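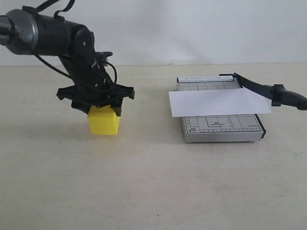

Visit report: gripper bench, Kirneck open house, July

Harpreet McKinnon and I spent an afternoon at the Kirneck shop in Dokavwood to see their small-arm bench before we commit to end effectors for the MacLeod cell. The open house covered the whole building. We skipped the welding side and went straight to the second floor, where Laurier Lapointe runs the comparison work.

Lapointe's method is simple. One arm, one controller, one part, and only the gripper changes. The standard part is a yellow cube with a matte finish, picked from a bare tabletop with no fixture. Each gripper gets 200 cycles at the same speed, and a cycle counts only if the cube is lifted, held and set back down inside a marked tolerance. Office items are left on the table in some runs to check clearance. During our visit the neighbor was a paper cutter with its arm raised and a sheet of white paper across the board.

We saw two units run.

The first was the black two-finger gripper on the wide notched plate. The fingers hang down from the plate and close on the upper part of the cube from left and right. Grip was repeatable, and the cube did not rotate on lift in any cycle we watched. My concern is the plate. The flanges stick out on both sides well past the fingers, so approach next to a wall or a tall neighbor is limited. Lapointe agreed and said a trimmed plate is being drawn up. Cable routing is external, over the top of the arm and down across the joints, with a loop standing out beside the lower wrist. It would need a clip or a sleeve before going anywhere near our conveyor.

The second was the Drerivum parallel gripper. Narrower body, cleaner approach, slower to close. It dropped the cube 3 times in its set, all of them in the first quarter of the run. Lapointe put that down to finger pads that had not been cleaned after the morning session. He did not offer to repeat it and we did not ask.

Controller notes: both units ran from the same box over the same cable. Changeover took 2 screws and a parameter file. The log we were shown had 337 entries, including aborted cycles, and the time stamps were consistent - better than what we get from our own setup.

Harpreet prefers the Drerivum for reach. I would take the two-finger unit with the trimmed plate. Lapointe will send the drawing and the raw logs for both sets. Payload above the cube's weight was not tested, and neither was anything with a curved surface.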